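Pestcombe by the numbers: your questions answered

I've been keeping this little page of town statistics going for a good while now, and the same questions land in my inbox over and over. So I've put them all in one spot. If yours isn't covered, write to me and I'll have a crack at it!

How many people live in Pestcombe?

The last full count I have is 2,935. That takes in the town centre, the river side and the farms out along Dresiditz Road, but not the caravan park, where people come and go with the weather.

Why does the sign on the highway say something different?

Because the sign is old. I've written to the shire about it twice and I'll write again in June when the new budget's out.

How many homes are empty?

There are 241 dwellings that weren't anybody's main address on count night. Please don't read that as 241 abandoned houses, though (I had a very cross email about this). Of those, 109 are holiday places, mostly up near the lookout, and 76 were between tenants or up for sale. The rest are a mixed bag of half-built, flood-damaged and "owner couldn't be reached", and I haven't found a neat way to split them up.

What counts as a dwelling?

Anything with its own front door and its own kitchen. A granny flat counts if you can cook in it. A sleepout doesn't. The old Nedeljković flour mill is a fun one, as it's one building on the map but it's down as several dwellings since they converted the upper floors, which is why that street looks so crowded on my density chart.

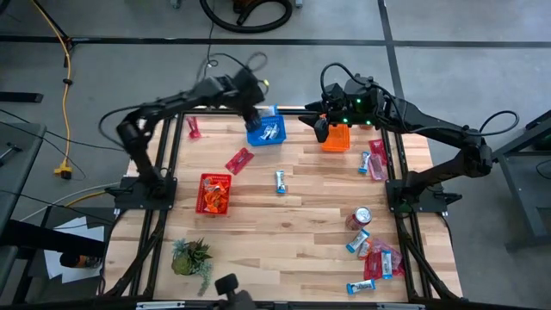
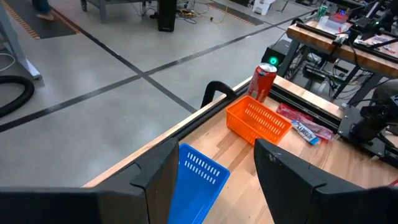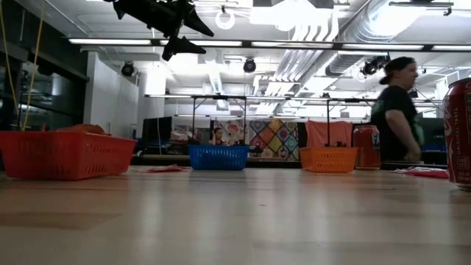 Where do you get your figures?

Mostly the national count, then the shire's rates roll, then good old-fashioned asking around. Maritza Londoño at the library has been a champion about finding me the older printed tables, which were never put online. I type those in myself, usually at the kitchen table after tea, so if you spot a number that looks silly it's probably my typing.

Is Feseo part of Pestcombe or not?

Oh, this one starts arguments at the pub. Feseo has our postcode and our footy club, but it's counted as its own locality and has been since before I moved here. I keep its figures on a separate page. If you add the two together you'll get a total that doesn't match anyone's, so be careful which one you're quoting.

Are the average household sizes right? They seem low.

They're right, as far as I can tell. We've got plenty of retirees living on their own, and the average gets dragged down by that. Out on the farms the households are a fair bit bigger, and you can see it if you flick between the two colours on the chart.

Can I use your charts in a school project?

Go for your life! Just pop the name of the page underneath so your teacher knows where it came from.

Do you have anything on house prices?

No, sorry. I tried once and there were so few sales in some streets that you could work out exactly who'd paid what, and I didn't feel right about it. The agent on the main street is happy to chat if you drop in.

When do you update the page?

Whenever something new comes out, and I try to answer emails on a Monday. The neighbourhood maps take me longest, so they'll usually be a bit behind the tables.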